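A white table for the back room

September 2020

The old table went to the curb in May and we spent the summer working off a door on two sawhorses. It did the job, but it rocked, and the hole for the knob kept swallowing pens. I said I would write up what we replaced it with, so this is that post.

I wanted a plain white top, matte, 60 inches long, with legs that don't get in the way of a chair. That turned out to be harder to find than I expected. Most of the white tables I looked at were glossy. I had a glossy desk at my last job and I could see the ceiling light in it all day.

It came down to 2 tables. The Cuypers was $1,489 and the Triline was $1,096. The Cuypers had nicer legs and a drawer. The Triline had no drawer, but the top was flatter in its finish, and the store had a floor model with some wear on it that I could look at. I rubbed a pencil mark off it with my thumb. I bought the Triline.

Delivery took three weeks. The top came in one box and the legs in another, two days apart, so for those two days it leaned against the wall in the hallway and we walked around it sideways. Putting it together took an evening. The bolts are all the same size, which I appreciated. One of the feet needed a few turns to get level because the floor in that room slopes toward the window.

The color is closer to a pale gray than it looked in the store. Under the store lights it was bright white. At home it's softer, and after a day I decided I liked it better that way. There is also a very faint speckle in the finish that I hadn't noticed on the floor model. 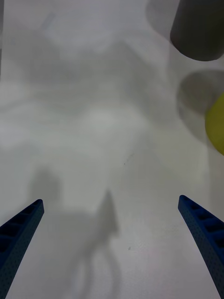 The tabletop from straight above. The speckle shows more toward the bottom.

The thing I pay most attention to is shadows. A plain, light surface picks up every one of them. There's no grain or pattern to hide them, so anything you hold over the table lands on it as a gray smudge. For reading or sorting mail this doesn't matter. For small work it does, and I have moved the lamp twice already. It's a Plorard clamp lamp I've had for years, and the arm is a little short for this table. I may end up with a second one on the other side – or I may just turn the table around and see if that fixes it.

Cleaning is easy so far. I use a damp cloth and then a dry one. Coffee comes off if you get to it the same morning. Blue ballpoint took dish soap and some patience. The store tried to sell me a bottle of Tradura surface cleaner and I passed. I've read that you shouldn't use anything gritty on a matte finish because it leaves shiny patches, so the scrubbing sponge stays in the kitchen.

What I miss is the drawer. Tape, scissors and the stapler now live in a shoebox on the shelf behind me, and I have to get up for them. Next month I'm going to look for a shallow drawer that screws on underneath. If anyone has put one on a Triline, let me know what length screws you used. I don't want to come through the top.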